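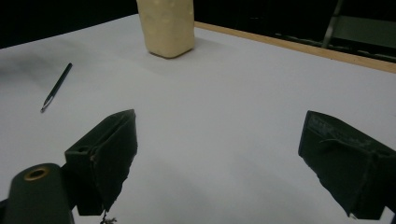

图 3-1 白色台面上的方形件与黑色细笔

第三章 布置台面与第一次上色

3.1 开始之前

套装拆好了,配件也对着第二章的清单点过了,接下来就是我们自己最喜欢的部分:给 Nineo 方杯画上第一笔!方杯是手捏成形的素坯,杯壁厚薄不完全一样,边角圆圆的,有的面上还留着手指按出来的浅窝。每一只都有自己的脾气,请先别急着下笔,拿在手里转几圈,看看哪一面最想画。

本章适用于 421 号套装(单杯装)。双杯装的步骤相同,纸张和颜料的用量请看附录乙。

您需要准备:
一张平稳的桌子,桌面至少能铺开一张大白纸
Nineo 方杯素坯一只
细笔一支,用来打草稿
Bouchard 尖头画笔一支
Kimcombe 釉下彩颜料,先选一到两种颜色
小水杯,装清水 200 毫升
软布或海绵一块
调色碟一个(家里的白瓷小碟就很好用)

注意:素坯吸水很快,也比看上去脆。取放时请用双手托住杯身和杯底,不要捏着杯口提起来。

3.2 布置台面

1. 把桌上的东西收到一边。水杯、手机和零食都请挪远一点,画到兴头上胳膊肘是不长眼睛的。

2. 擦净桌面,等它干透。

3. 铺上白纸。纸边可以不和桌边对齐,留一条桌沿在外面也没关系,但您放胳膊的那一侧要铺满。纸上有点折痕不影响使用,用手掌抹平即可。

4. 把灯移到您惯用手的对侧。惯用右手的话,光从左边来,笔尖就不会落在手的影子里。只开一盏灯也够用,浅浅的影子能把杯壁的起伏显出来,对构图很有帮助。

5. 素坯放在纸的中部偏远处,近处留给手和笔。工具先只摆一件,用到哪件再取哪件。

提示:如果桌面本身就是白色,打草稿时可以先不铺纸,开颜料之前再铺。

3.3 打草稿

1. 用软布轻轻拂去素坯表面的浮粉。不要吹,粉末容易进眼睛。

2. 先在废纸上试笔,确认出墨顺畅,再在杯底画一小道,看看线条会不会晕开。

3. 从杯身开始画轮廓,线条越轻越好。笔横着放,笔尖朝外,这样拿起来顺手,也不容易在袖子上留道子。

4. 遇到凹窝,不妨把它画进图案里!一个浅浅的圆窝可以是月亮、纽扣、猫的肚子,也可以是一朵花的花心。我们试画的时候,最受欢迎的图案几乎都是顺着凹窝长出来的。

5. 草稿画错了不必重来。普通墨水的线条在高温烧制时通常会褪掉,但含金属颜料的笔(金色、银色、部分白色)请不要用。

3.4 上色

1. 摇匀颜料,在调色碟里倒出黄豆大小的一点。Kimcombe 颜料偏浓,加一两滴清水调到像稀酸奶那样。

2. 画笔浸湿,在布上按去多余的水,再蘸颜料。只让笔尖的三分之一沾色,颜料不要漫到金属箍上。 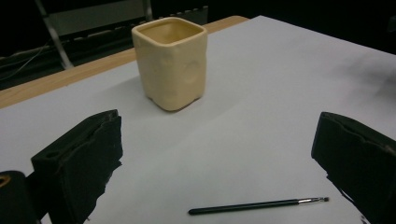

3. 先画大块的颜色,再勾细线。大块颜色要薄涂两到三层,每层等到表面没有水光了再盖下一层。第一层看起来总是淡淡的、花花的,请放心继续,叠到第三层时颜色会一下子饱满起来,这个时刻特别过瘾。

4. 画转角时转杯子,手不要跟着绕。一只手垫着软布扶住杯底,慢慢转四分之一圈,再接着画。

5. 杯口最后处理。杯口较厚,适合画一圈细线或一排小点。杯口内侧和杯子里面请留白,等待施透明釉。

6. 暂时不用的画笔平放在纸上,笔毛悬空或朝向没有画稿的一侧。不要把笔头朝下插在水杯里,哪怕只是去接个电话的工夫,尖头也会弯掉。

小心:底足以上 3 毫米内请不要上色,釉料流到底部会和窑板粘在一起。

3.5 晾干与送烧

1. 把杯子连同垫纸一起移到通风处,静置一夜。不要用吹风机的热风直吹,也不要放在暖气片上。

2. 晾好后用手背轻碰杯壁。如果还觉得凉,说明坯里仍有水分,请再等半天。

3. 自己有窑的朋友,若使用 Vikon 台式窑,请选“釉下彩·慢速”程序,窑温到 100 ℃ 之前保持窑盖微开,让水汽散出去。程序编号和施釉方法见第五章。

4. 没有窑也完全不用担心,按第六章的说明装盒寄回,或者带到附近代烧的陶艺工作室。送去之前请告诉对方您用的是釉下彩,杯子还没有施透明釉。

3.6 收拾工具

画笔用清水洗到水色变清,用手指把笔毛捋成尖,平放晾干。碟子里剩下的颜料盖上保鲜膜,第二天加一滴水还能用。垫纸别急着扔,上面的试色和水痕攒上几张,裁开来做贺卡底纹非常好看。

常见问题

颜料刚涂上就干了,笔拖不动:素坯太干。用拧干的海绵在要画的那一面轻轻抹一下,等一分钟再画。

线条画歪了:趁颜料未干,用干净的湿笔把边缘收一收。已经干了的话,用小刀尖轻轻刮掉薄薄一层,刮的时候请戴口罩。

杯子放在桌上有点晃:手捏的杯底会有细小的起伏,先换一处平整的台面再试。若仍晃得明显,请在上色之前联系我们更换,已经上色的素坯无法退换。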